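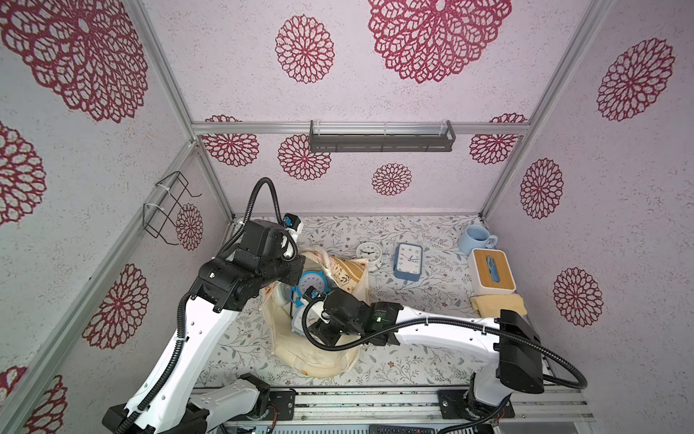 Results of the Second Bag Series
Posted 13/06/2026

The second series of trials under the Endano project has now closed, and I am able to set out its principal result. The question was a narrow one: whether a two-arm policy for putting small items into a soft bag, and taking them out again, improves when the training data includes deliberate recoveries from a poor grasp.

Cloth bags remain difficult for two arms. A rigid box keeps its shape while an arm reaches inside. A canvas tote sags, folds over its own opening and moves with whatever is being pulled from it. In our first series, most failures began at the rim, well before any object had been touched.

The method adopted this year is called Zakine within the group. An operator demonstrates the full task in the usual way. In a second set of recordings, the operator begins from a state that the policy itself had reached and could not leave, such as a collapsed opening or a clock caught in a fold. The baseline policy, Bunnag, was trained on 500 ordinary demonstrations. Zakine was trained on the same number in total, of which 31 percent were recoveries.
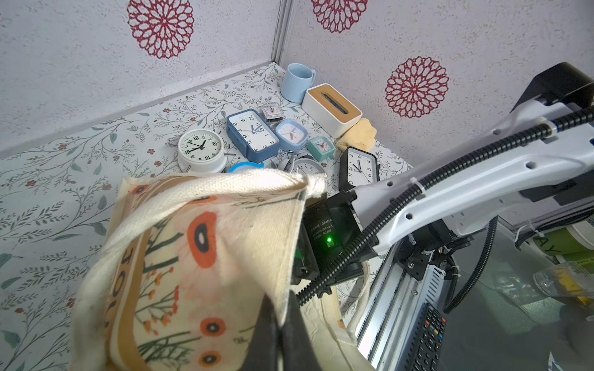 Each policy was then given the same set of starting layouts. Zakine completed 9 more layouts than Bunnag, and the gain came almost entirely from those in which the bag started out slumped. Where the opening was already wide, the two were level. I had expected a small loss in that group, given the smaller share of ordinary demonstrations, and none was found.

Two limits should be stated. All trials used clocks and other household items of modest size, and one style of bag. The policies also remain slow — a single layout may take up to 5 minutes when a handle strap falls across the opening, and neither version deals well with straps.

The layouts and scoring rules will be released through the Nusier archive in September, together with the recovery recordings. Groups wishing to repeat the comparison are advised to fix the scoring rules before collecting any data. We revised ours once during the first series, and the early scores had to be set aside.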